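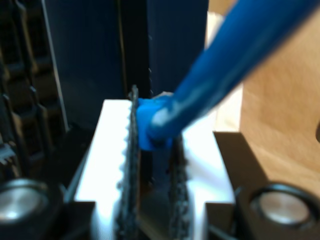 What takes dried glue drops off a light wood bench top without leaving a dark patch?
A plastic scraper first, then a damp cloth with warm water if it's ordinary white or yellow glue. Leave sandpaper for last.

Small Shop Talk > Benches and Work Surfaces
Whitish drips on a pale bench top

ledgeboard
Member, 74 posts

I have a light-colored top in the work area, pale tan with a little pink in it and a fine streaky grain. It came with the place and I don't know what finish is on it, if any. It has small whitish marks scattered all over. They look like dried glue but I wasn't there when it happened. I've tried a dry rag and a fingernail and that's as far as I got.

I do small assembly on it, so I don't need it to look like furniture. I do need it flat, and I'd like to stop mistaking the spots for parts I dropped.
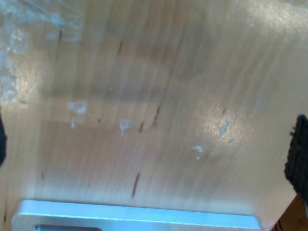
Wood top with the whitish marks, metal plate along the bottom.

I don't want to sand the whole thing if I can help it. The top is screwed down and there's a shelf above it, so getting a sander in there is a pain. What would you try first?

pinecone_ray
Member

First find out what it is. Put one drop of warm water on one spot and leave it 6 minutes. If the edge goes soft and cloudy it's PVA and you can push it off with an old gift card. If nothing happens, it's something else and you need a different plan.

Do it on a spot near the back.

Harlan T.
Regular

I wouldn't put water on bare pale wood. It raises the grain and you end up sanding anyway. A card scraper held low will pop those drips off dry. Takes a few seconds each. Light pressure, go with the grain, stop when you hit wood.

pinecone_ray
Member

One drop of water is not going to hurt a bench. If it raises a little fuzz you knock it down with a worn piece of fine paper. I've done it many times on birch.

Harlan T.
Regular

If it's birch. If it's a veneered panel, the face can be very thin and once you go through it there's no fixing it. He doesn't know what it is yet. Look at the edge of the top before you do anything. If you see layers, stay away from the sander and go easy with the scraper too.

ledgeboard
Member, 74 posts

The edge has a strip glued over it all the way along, so I can't tell. There's a screw hole on the underside I can look into with a flashlight. I'll check it tonight.

tallow_and_twine
Member

Could also be super glue. Those drops dry hard and a bit see-through and water does nothing to them. Acetone on a cotton swab will work on that, but it will also strip a lot of finishes, and it will ruin plastic. If you have any plastic parts on that bench, move them before you open the can. I fogged a clear cover that way, just from setting the rag down next to it.

Akosua Ankrah
Moderator

Agree on moving the plastics. Open a window as well and keep the rag out of the trash until it has dried flat outside.

For what it's worth I have a Predero citrus remover in my shop and it is slower than acetone but I don't have to worry about it as much. It leaves an oily ring on bare wood, though. The ring faded on my bench over the summer and by July I had to look for it.

grommet6
Member

Why remove them at all? It's a bench. Mine has paint, glue and a burn mark on it and everything I build on it comes out fine. If a lump is high enough to rock a part, knock it down with a chisel. Leave the rest.

ledgeboard
Member, 74 posts

Fair point, but I set a flat metal plate on that top as a reference when I line things up, and any bump under it tips it. I can feel it rock at one corner. So at least the ones under the plate have to go.

grommet6
Member

OK, then clean the area under the plate and leave the rest. That's ten minutes of work.

Harlan T.
Regular

That's reasonable. Slide the plate around on a sheet of paper after you scrape. High spots will leave a shiny rub on the paper and you'll know where to go back. Also run your hand over the bottom of the plate. If it picked up a dried drip, you'll be chasing a bump that isn't in the wood.

ledgeboard
Member, 74 posts

Update. Looked in the screw hole and it has layers, so it's some kind of plywood. Sander is off the table.

Did the water test on 2 spots. One went soft at the edge and came off with the card. The other didn't change at all. So I probably have more than one kind of glue on there. I scraped the hard one dry with a razor blade in a holder, nearly flat to the surface, and it came off in one flake. There's a faint lighter circle where it was but I can't feel it with my finger.

The plate had a crumb stuck underneath, as Harlan said. It still rocks a little so I have more scraping to do.

pinecone_ray
Member

Good result. The circle may darken to match as it gets light on it, or it may not.

tallow_and_twine
Member

Put a silicone mat down when you glue from now on. I have a Semwal one, 300 mm wide, and dried drops peel right off. The Fotow ones curl at the corners, at least mine did.

Harlan T.
Regular

Mats are soft, so no good under his plate. I'd put a coat of paste wax on the wood once it's clean. Glue doesn't grab it.

Akosua Ankrah
Moderator

Wax is fine as long as nothing on that bench gets painted or finished later. It transfers. I'd use a thin wiping varnish and skip the wax.

ledgeboard
Member, 74 posts

I do paint a few parts there, so varnish. I have half a can of Flindinska matte left over from a drawer. I'll do the part under the plate first and see how it wears.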